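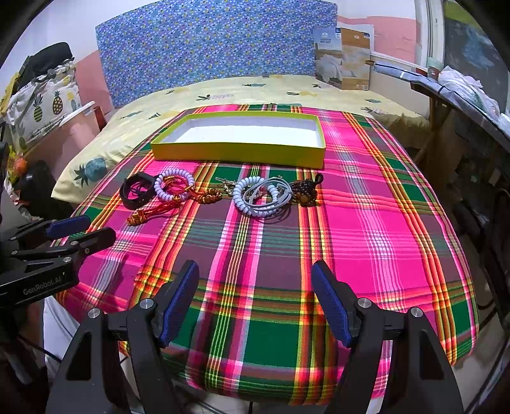
Svenja Ackermann wrote in to ask whether she could wash her plaid blanket at home without the pink running into everything else, and I figured I'd answer with the whole routine, because I've done this a lot (and wrecked one good throw learning it).

Print this page | E-mail this page

Start with a color test. Wet a white rag, press it on the darkest or brightest stripe, and hold it there for 90 seconds. If the rag picks up color, wash the thing alone, in cold water, every single time. Do the reds and pinks first — they're the worst offenders in my house.

For a tub wash, fill it with cold water and add 3 capfuls of a mild liquid soap. I use Rendix, but any gentle one is fine. Push the cloth down and swish it for a few minutes. Don't scrub! Then let the water out and rinse until it stops looking soapy. My big one from the Pugh outlet in Gevley took four rinses, and my knees still remember it.

Don't wring it. Roll it up in a couple of dry towels and lean on the roll, then open it out and tug the corners until the stripes run straight again. You can iron crooked plaid all afternoon and it'll stay crooked, so fix it while it's damp.

Dry it flat or over two lines, out of the sun. I left one outside for most of July and the green went kind of gray — lesson learned. Once it's dry, fold it along a different stripe than last time so you don't get a permanent crease.

E-mail this page to a friend | Printer-friendly version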